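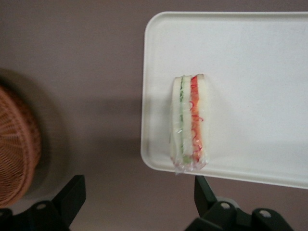
The arm lives at the end of a workbench in Skurkholm, in a shared workshop that used to repair outboard motors and still smells like it. Its builder, who asked to be called "the guy with the arm, everyone else does," has been at it since April. He had planned on two weekends.

"I wanted a thing that could pack a lunch," he says. "I have a job and two kids and I thought, how hard is lunch?"

Lunch is hard. A block of wood, he explains, will forgive you almost anything. A sandwich in plastic film will not. The film shines, so the wrist camera sees highlights where it wants edges, and it crumples at the end, so the outline is never the same shape twice. Then there's the bread, which has opinions about pressure.

"My first grip setting came from picking up sockets," he says. "You can guess. We called it a panini."

The arm itself is a secondhand Ekberg, bought for $3,375 from a bottling outfit that was closing down. The fingers are his own, in their sixth version. The first five are in a coffee can under the bench, and he gets them out with the enthusiasm of a man showing vacation slides. Version 2 was too short. Version 4 was, in his words, "basically tweezers." The current pair is black, angular and held on with screws he can reach without taking off the camera -- a feature he rates above all the others.

"Matte black was the one smart decision," he says. "The shiny ones kept showing up in the picture as food."

The software is called Stastuveck, a name one of his kids came up with at age four and nobody has been allowed to change. It learns from runs he drives by hand: open the fingers, come in over the tray, close, lift, carry to the basket, let go. He had recorded 37 of those when I visited and thought he would need a lot more. I asked how many of the 37 were any good.

"Define good," he says, and goes to refill his coffee.

Other people at the workshop have views. The woodturners think the arm should be sanding something. A member with a background in packaging, formerly of Abou Jaoude, told him to switch to paper bags and be done with it. He considered this for a whole evening.

"It would work," he admits. "It would work great. But then I'd just have a robot that moves bags."

For now the menu is fixed, since changing the filling means changing how thick the sandwich is, and he would like to debug one lunch at a time. Soup has been suggested. He doesn't want to talk about soup.

Next on the list is a softer pad for the inside of each finger. He has cut up an old mouse mat for it, and version seven should be on the arm as soon as the glue sets.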